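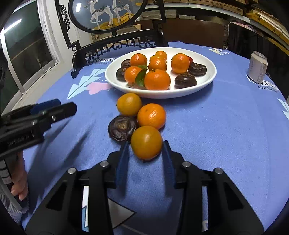 Orders for the Pellton Street fruit box close on Friday at 8 pm. The Cotlow grower has moved to winter citrus, so expect mandarins like the ones on the blue cloth, plus lemons if the frost holds off. Boxes stay at $28, and pickup is from the side door of the hall. Please bring back your empties — we're short again.

Marlene Queiroz is looking after the roster until February. If you can do a Saturday shift, let her know by email. Half-boxes are on hold for now.
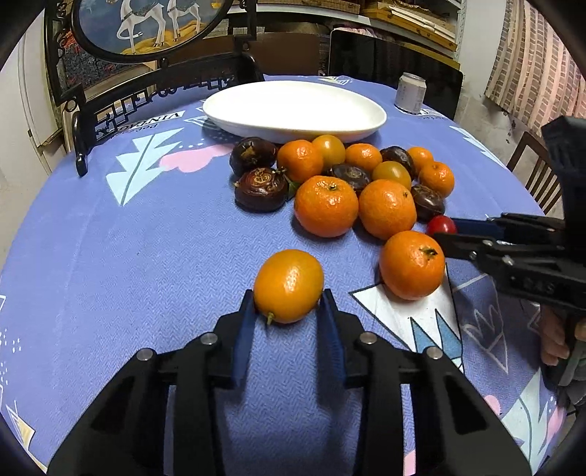 *Mandarins and a cherry tomato.*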